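Service Aménagement et équipement — Assistance aux points de vente
Demande n° 466
Objet : séparateurs mobiles du présentoir à fruits, rayon primeurs
Demandeur : Chinyere Lawal, magasin Collton
Prise en charge : Gilles Lacroix
Priorité : normale
État : en attente de confirmation

Description initiale

Le magasin signale que les séparateurs triangulaires noirs du présentoir Ditomura ne tiennent plus en position dans les plateaux supérieurs. Lorsque la clientèle se sert, les séparateurs se couchent et les variétés de pommes se mélangent. Le personnel doit reprendre le tri plusieurs fois par jour. Les bacs profonds de la partie basse ne sont pas concernés.

Historique du traitement

8 h 40 — Accusé de réception adressé au magasin. Il est demandé de préciser la référence des séparateurs ainsi que la date du dernier nettoyage complet.

10 h 15 — Réponse de Mme Lawal : séparateurs de 40 cm, livrés en janvier avec le meuble. Le nettoyage complet a eu lieu la semaine précédente, tapis de fond compris.

10 h 50 — Vérification du bon de livraison. Les séparateurs de 40 cm sont prévus pour une pose directe sur le fond du plateau. Le tapis antidérapant commandé séparément auprès de la société Willems rehausse l'appui et peut empêcher l'engagement du talon dans la rainure. Consigne transmise : retirer le tapis d'un seul plateau, reposer les séparateurs, observer jusqu'à la fermeture.

14 h 30 — Essai effectué par le magasin. Sans tapis, les séparateurs s'engagent correctement, mais les fruits roulent vers l'avant. Cette solution ne peut être retenue en l'état.

15 h 05 — Meuble dans sa configuration courante, pommes à droite.

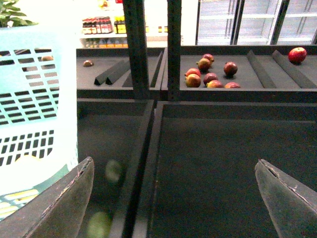 15 h 45 — Noman Siddiqui fait observer que le même défaut a été constaté au magasin Hiltis et qu'il y a été corrigé sans supprimer le tapis, en découpant celui-ci au droit de la rainure. Il recommande en outre de ne pas dépasser une couche de fruits dans les plateaux hauts et de garder les bacs profonds pour les variétés fermes.

16 h 10 — Préconisation validée. Le magasin procédera à la découpe du tapis sur une largeur de 29 mm, en commençant par le plateau des pommes. En cas de déchirure, un tapis de remplacement pourra être demandé sous la présente référence. Les séparateurs dont le talon est ébréché sont à mettre de côté et à nous retourner.

16 h 25 — Mme Lawal confirme que la découpe sera faite avant l'ouverture. La demande reste ouverte jusqu'à réception de son compte rendu.

Copie : Josiane Baudry, service des achats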